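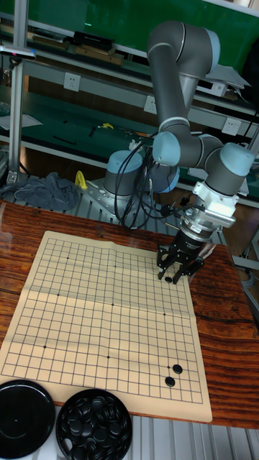 How does a robot arm know where to put a stone on a Go board?

The arm moves to a position calculated from the corners of the board. Someone shows it the corners once, the software works out every crossing from them, and each stone is then placed at a stored height above the table.

Visit report: stone placing demonstration at the Kodance open day, Wallerholm
Dendulach project, second-year automation module

1. Purpose of the visit

The Dendulach project asks each student group to study one small handling task and to compare what is claimed for it with what can be observed. Our group chose the placing of small, smooth, round parts on a marked grid. Kodance, which builds handling cells at its Wallerholm site, holds an open day every July, and one of the demonstrations was a robot arm placing Go stones on a paper board. We attended from the morning opening until the demonstration was stopped at 3 p.m.

The report covers the set-up, the working cycle, the errors recorded in the cell log and the points we intend to carry over to our own rig. It does not cover the playing of Go. The moves came from a stored list and no playing program was connected.

2. Set-up

The arm was a jointed collaborative type, fixed to a metal plate at the back of a wooden table. The gripper hung from the last wrist joint and worked with the fingers pointing down. Stones were fetched from a bowl at the front of the table. The board was a printed paper sheet with the standard grid of 19 by 19 lines.

The sequence was run by a Kodance control program called Hamel. Hamel holds a list of moves, a table of board positions and a small number of set values: approach height, release height, finger opening and closing force. The operator showed us the screen between runs and allowed us to copy the values into our notebook on the condition that the force and speed settings were left out of this report.

The safety arrangement was simple. A line of tape on the floor marked the visitor area, the arm ran at reduced speed throughout, and the stop button was kept within reach of the operator. The risk assessment was displayed at the entrance to the workshop. We have used its layout as the model for our own, which is in the appendix held by the module office.

3. Calibration

The board was calibrated in the morning before visitors were admitted. The operator put the arm into hand-guiding mode, moved a pointed tool to a corner crossing and stored the position. This was repeated for the other corners. Hamel then calculated the remaining crossings by straight-line interpolation along both directions of the grid.

The method assumes that the sheet is flat, that it is not stretched and that it does not move afterwards. A paper sheet meets these conditions only in part. It has slight creases, and a crease raises the paper locally and also draws the lines on either side of it closer together. The operator gave the allowed placing error as 3 mm, measured from the centre of the stone to the crossing. With stones of nearly the same width as the grid spacing, any larger error would cause trouble once neighbouring crossings were filled.

Storing a fourth corner adds information that three corners do not give. With three, the program can only assume that the fourth lies where a perfect parallelogram would put it. With four, a mismatch can be calculated and shown to the operator. Hamel displayed this mismatch after calibration, and the operator repeated one corner on account of it. We had planned to use three points on our own rig and have changed the plan.

4. Working cycle

Each placement followed the same order:

Move to a point above the bowl.
Lower, close the fingers, raise.
Check the finger gap.
Move to a point above the target crossing.
Lower to release height, wait, open the fingers.
Raise and report the move as complete.

The check on the finger gap was the only direct test that a stone had been picked up. If the fingers closed further than the width of a stone would allow, Hamel recorded a missed pick and the arm returned to the bowl. The check could not tell whether the stone was held level. A stone gripped across its faces and a stone gripped across its edge give different gaps, but a stone held at a slight tilt can give a reading close to either one.

The wait before release was set to 1000 ms. We asked why it was so long. According to the operator, a shorter wait had been tried during preparation and the stones tended to be pushed sideways as the fingers opened. We were not shown this and cannot confirm it. During the visit the arm did appear to be fully at rest before each release, and the pause was easy to see from the visitor area.

Release height was the second value we asked about. If it is set too high, the stone drops and may roll, as both faces are curved. If it is too low, the stone is pressed into the paper and the sheet may be dragged when the fingers open. One height was used for the whole board. It follows that the creased parts of the sheet were worked at a slightly different true clearance from the rest.

5. Results

The log was read out to us from the Hamel screen at the end of the day. It showed 340 attempted placements, of which 9 were recorded as missed picks. All of the missed picks were recovered on the next attempt without the operator stepping in.

These figures need care. The log counts a placement as complete when the fingers have opened over the target. It holds no measurement of where the stone came to rest, and the cell had no camera connected to Hamel that could supply one. A stone that rolled after release would be logged in the same way as a stone lying exactly on its crossing. The log therefore gives a good account of picking and almost no account of placing.

We made our own observations from behind the tape, by eye only. Most stones came to rest close enough to a crossing that the intended position was not in doubt. We saw a few that were visibly off centre, and these seemed more common towards the far side of the board. We had no means of measuring the distance and did not keep a tally, so no figure is given. A possible cause is the longer reach of the calibration pointer at that side, but the view was also poorer there and the impression may be partly an effect of the viewing angle.

6. Discussion

The missed picks are the simplest part to explain. The arm always approached the bowl from above, at one of a set of stored points. As stones are removed, the pile becomes lower and less even, and a fixed point may end up over a gap. The operator refilled and levelled the bowl by hand between runs, and told us that the misses came mainly before a refill. The times in the log would allow this to be checked, although we did not receive a copy of the file.

There are three usual answers to a bowl of loose parts. One is a camera above the bowl, which adds cost and is affected by reflections from glossy surfaces. Another is a sloped tray that brings each part to the same place. The last is to accept the misses and rely on the retry, as Kodance had done. For a demonstration the retry is adequate and the lost time is small. In a production cell the same choice would depend on cycle time, and we would expect the sloped tray to be preferred for a part of such regular shape.

The paper board is a weaker point than the bowl. A printed sheet is cheap and can be replaced during the day, but each replacement calls for a new calibration, and small movements of the sheet go unnoticed by the program. A rigid board with locating pins would remove most of this. The operator agreed with the suggestion and said that a rigid board had been drawn but not made in time.

Our main criticism concerns the information given to visitors. The card beside the table described the placing as "checked". The picking was checked – the placing was not. The difference matters to anyone comparing handling cells on the basis of such claims.

7. Changes to our own rig

The following changes were agreed by the group after the visit.

Calibration will use four corner points, with the mismatch shown on screen and a limit above which the run cannot start.

The target grid will be printed on card and glued to a flat base. The base will be held against fixed stops.

Release height will be stored per region of the grid and not as a single value.

The log will have separate columns for picks and placements. Until a camera is fitted, the placement column will be filled in by hand from a ruler measurement.

The wait before release will be treated as a test variable. We will begin at the Kodance value and reduce it in steps until the stones are visibly disturbed.

8. Open points

We still need the finger pad material from Kodance, which was not known to the operator on the day. A request has been sent to the Wallerholm office. The choice of stones is also not settled: glass stones are heavier and stay in place better, while the plastic ones in our store are available now and will be used for the first tests.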